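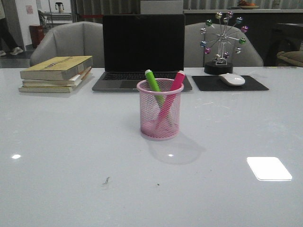
ok robotics club thread, because I promised I'd post more than "we're still alive" this semester. grab a snack, this one runs long

Quick background if you're new: we're the Stakum club, we meet in the evenings, and our project this year is a tabletop arm that tidies a desk. Pens in a cup, books in a stack, mouse on its pad. Entry goes in to the Werkar student challenge in April.

The arm is called Plerkby. No, it doesn't stand for anything. We voted at 11 pm and that was the name that won. I voted for something else and I've made my peace with it (mostly)

So the thing I've been living with for weeks is the pencil cup. Pink wire mesh, two markers in it, one green and one magenta. You would think a cup is the easy part. I thought a cup was the easy part!!

Wire mesh is awful for depth sensing. You look at it and see a cup. Plerkby looks at it and gets a fuzzy column full of holes, and half of the holes are reading the table behind it. On a bad run it decides the cup is two cups.

And then the table. White, glossy, reflects everything. Every glare spot is a fun new object as far as our detector is concerned. One time it planned a whole grasp on a patch of light. Very confident about it too

I asked if we could put a tablecloth down. The rules say the desk stays as it is. Fair I guess, real desks are shiny sometimes

Anyway, data. We've got 230 labeled pictures of the desk so far and I did 139 of them myself, which I'm bringing up here so that it's in writing somewhere

Seven of ours got thrown out because the boxes were drawn around the shadow of the cup and not the cup, so the training set is 223. I'm not saying who drew those. (it was me. it was late)

The markers are their own adventure. They cross inside the cup and lean opposite ways, so when the gripper goes for one it likes to drag the other one along. Our first version just grabbed whatever was highest and hoped.

New version works out which way each marker leans and pulls along that line, slowly, like you'd pull a straw out of a full glass. Last night it got the green one out clean 4 times in a row and I yelled loud enough that somebody from down the hall came to check on us

Then on the next try it picked up the entire cup. Markers and all. Held it in the air like a trophy

Someone's asking in replies why there's a laptop and a stack of books on the table. They're part of the desk layout! The arm has to work around them without bumping anything. Touch the laptop and you lose points, and knock over the little Ferris wheel ornament thing and you lose a LOT of points

I have a real grudge against that ornament btw. Thin silver spokes, tiny colored balls on the ends. It's basically a machine for confusing a depth camera. In our point cloud it looks like a sneeze

Current fix is pretty dumb: we draw a big invisible box around it and tell the arm to never go in there. Box is way bigger than the ornament. It works fine until the mouse is too close to it, and then Plerkby refuses to tidy the mouse at all. Just parks itself. Relatable

For the people who asked about parts, the gripper fingers are 3D printed with strips of bike inner tube glued on. We tried a fancy silicone first and it was too sticky, it wouldn't let go of the marker. The inner tube cost us nothing and smells terrible

Motor controller is a Zaidi board left over from last year's team. It has one port that only works if you hold the cable a certain way. There's tape on it now. There's a lot of tape on it now

Code is Python, messy, and I'll share the repo once I've taken out the comments where I argue with myself

What's left before April: make the ornament box smaller, get the magenta marker as reliable as the green one (it's worse and I don't know why, tell me if you have ideas), and do a full desk start to finish without anyone standing there with a hand on the stop button

Also if you go to our school and like labeling pictures of cups, please come by. We start at 6 and there's usually pizza by 7. No experience needed, I'd never touched a servo before last fall and now I have opinions about them

Next post is going to be the books. The bottom one in the stack sticks out farther than the rest and it's ruining my life, more on that when I've slept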